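Clerwood Workshop Conversion
Progress report to the Heydari Fund
July 24, 2018

Summary

The main workroom is in use and the bathroom fittings course has started. The ground floor work is finished except for the items listed under Outstanding Work. The mezzanine is behind schedule. We have spent within the grant so far and are not asking for any change to the total.

Ground floor

The old partitions came out in April and the floor was leveled the same month. We kept the corrugated metal ceiling and the white beams. The contractor, Colska, had priced a suspended ceiling, but it would have lowered the room and made it harder to reach the ventilation duct, so we dropped it from the plan. The money went to fluorescent lighting and to the gray sliding partition door at the rear. The door lets us close off part of the building when a class is running.

The dark wooden staircase stays where it was. Colska replaced two treads and tightened the handrail. We looked at moving the stairs to free up wall space, and the cost was too high for what we would have gained.

Training equipment

The white freestanding bathtub is in place in the workroom. Five black fittings stand in a row along its far rim, and trainees use them to learn the order of assembly before they work on plumbed units. The tub came from Skurora as a discontinued line and cost $604 delivered. Our budget line for it was $2,000. We would like to put the difference toward a second basin and a set of hand tools, and we ask for your agreement to this in writing.

The tub is not connected to a supply or a drain. Connecting it was never part of this phase. Trainees need to be able to get at it from all sides, and several people can work in the room at the same time without getting in each other's way.
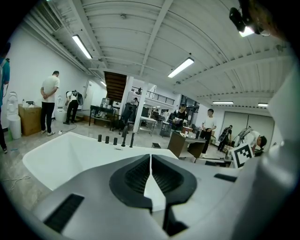

Mezzanine

The black metal railing is up along the edge of the upper level. The flooring behind it is not complete. The first delivery of boards was the wrong thickness and went back to the supplier, and the replacement order came late. Until the floor is signed off, the upper level is closed to trainees and is not being used for storage.

Spending

The only cost we had not planned for was $2,890 for electrical work. The existing wiring on the left side of the building did not meet code and had to be replaced before the new lights could go in. This was paid from contingency. The remaining contingency should cover the rest of the work if the mezzanine floor goes in at the quoted price.

Outstanding work

Mezzanine flooring and inspection.
Final coat of paint on the white door and its casing.
Labels on the storage shelves.
Written instructions for trainees on closing up the workroom.

Next report

We will report again when the mezzanine has been inspected. The next report will include attendance for the first course and the final invoice from Colska.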